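How a Robot Arm Gets Ready for Work
Machines Up Close, Part 4

A robot arm has no idea where it is when it is switched on. It does not know how long its own gripper is, or how high the counter stands. Someone has to give it those facts, and has to check them again from time to time. This article explains how one arm, a kitchen arm at the Oltberg workshop, is set up and looked after.

The Oltberg arm does kitchen tasks. It moves pans, picks up small containers and puts them down again. Two technicians take care of it. Rawan Issa looks after the metal parts and the motors. Ataberk Kaplan looks after the computer program that tells the motors what to do.

The parts of the arm

An arm is a chain of stiff pieces called links. Between one link and the next is a joint, where the arm can turn. Your own arm works in a similar way. Your upper arm is a link, your elbow is a joint, and your forearm is the next link.

Inside each joint of the Oltberg arm are three things:

Motor: turns the joint.
Gears: slow the motor down and make the turn stronger.
Encoder: a sensor that measures how far the joint has turned.

The gripper is bolted to the end of the chain. It has two fingers that open and close. When technicians talk about the "tool," they mean the gripper.

Step one: finding zero

A ruler is useful only if you know where the zero is. The same is true of an encoder. Before the arm does any work, each joint is turned to a fixed starting position, marked by a short line on either side of the joint. When the two lines meet, Issa presses a key and the computer stores that position as zero. This is called homing.

If one joint is homed badly, every link after it will be in the wrong place. A small mistake near the base grows larger toward the gripper, in the same way that the tip of a fishing rod moves much farther than the handle when you turn your wrist.

Step two: measuring the tool

Next, the computer needs the exact position of the fingertips. Issa fixes a pointed metal pin to the bench. She guides the arm until the fingertips touch the point of the pin, and the computer records the angle of each joint. Then she does it again with the arm coming in from another direction, and again from a third and a fourth. The pin has not moved, so the computer can compare the recordings and work out where the fingertips are.

Step three: practice in a simulation

A simulation is a model of the arm and its surroundings that exists only in a computer. Kaplan tests each new task there first. The model arm has the same link lengths and the same joint limits as the metal one. The things around it are modeled too, including a pan with flat angled sides, a small shaker and a marble counter.
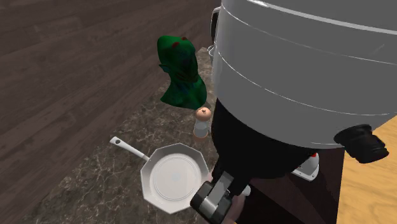
Kaplan runs a new task up to 488 times before he lets the real arm try it. Each time, the program moves the objects to slightly different places. A collision in the simulation costs nothing to repair. The program stops, writes down which two shapes touched, and starts the next run.

Large, round objects need extra attention. An arm must plan a path for its elbow as well as for its gripper. The fingers may have a clear route to a pan handle while a joint higher up is heading for something else. The planning program checks every link at many points along the path, and throws out any path where a link comes too close to an object.

A model is never a perfect copy. Real gears have a little friction, and real pans can slide. For this reason the first run on the metal arm is done at low speed, with Issa's hand beside the red stop button.

Looking after the arm

The computer counts the hours that the motors have been running. When the counter reached 947 hours in April, the arm was due for service. Power was switched off and the switch was locked, so that no one could turn it on by accident. Then Issa worked through this list:

Wipe dust from the joints.
Check each bolt with a torque wrench, a tool that shows how tightly a bolt is turned.
Look for cracks or worn spots on the cables.
Put fresh grease on the gripper's sliding parts.
Replace the rubber pads on the fingers.
Home the joints and measure the tool again.

The last job matters most after new pads have been fitted. New pads are thicker than worn ones, and the computer has to be told.

A repair

Later that month the gripper began to close slowly. Kaplan looked at the motor records first and saw that the gripper motor was using more current than usual. A motor that uses extra current is often pushing against something. Issa removed the cover and found a cable pinched beside the sliding rail. She fitted a new cable, clipped it away from the rail, and opened and closed the gripper by computer until the current readings stayed level.

Words to know

Current: the flow of electricity through a wire.
Encoder: a sensor that measures turning.
Homing: setting the zero position of a joint.
Link: a stiff piece between two joints.
Simulation: a model that runs on a computer.

Text by Katia Gentile. Checked by Orhun Gezer.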